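Three things I do now so the arm stops dropping bottles

If you've followed my bench arm saga, you know the Rurau gripper and I have had our ups and downs. Last Thursday was a down. It let go of a full bottle over the power strip, the bottle bounced, and I stood there in my socks saying words I won't type. Nothing shorted, but I've changed how I set things up and figured I'd pass it on.

First, wipe the bottle. Then wipe the fingers too, because mine collect dust and a dusty finger on slick plastic is asking for it. I use an old T-shirt. Cleiton Vasconcelos (he got me into this hobby, blame him) swears by rubbing alcohol on a paper towel, and that works fine.

Second, grab around the label or lower, never up at the shoulder. The shoulder is round and the bottle just squirts out like a bar of soap!
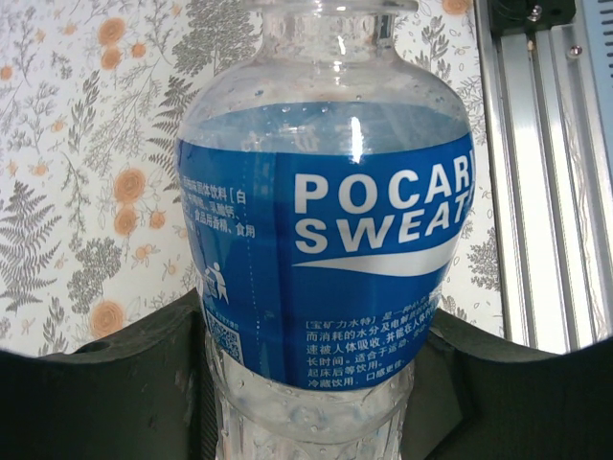
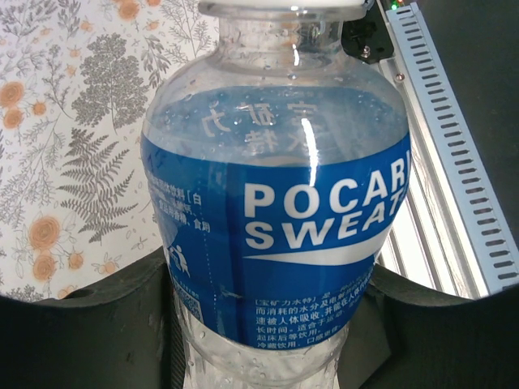

Pocari Sweat bottle, low down in the gripper.

Third, and this was my real mistake, check what the gripper does when it loses power. Mine goes limp. I had it plugged into the same strip as the shop vac, the vac kicked on, the voltage dipped, and the fingers opened. So now the arm has its own outlet, and the strip is screwed to the wall well away from anything that can spill.

A few small things while I'm at it. Turn the grip force up a little at a time — I went straight to the top once and crushed an empty like a soda can. Hold each bottle for 10 seconds over a dishpan before you let the arm carry it anywhere. Keep your own hands out of there, even when it's slipping and every bone in your body wants to catch it. I pinched a thumb that way in February and it was purple for 7 days.

Next up is a battery backup, if I can find one that fits under the bench.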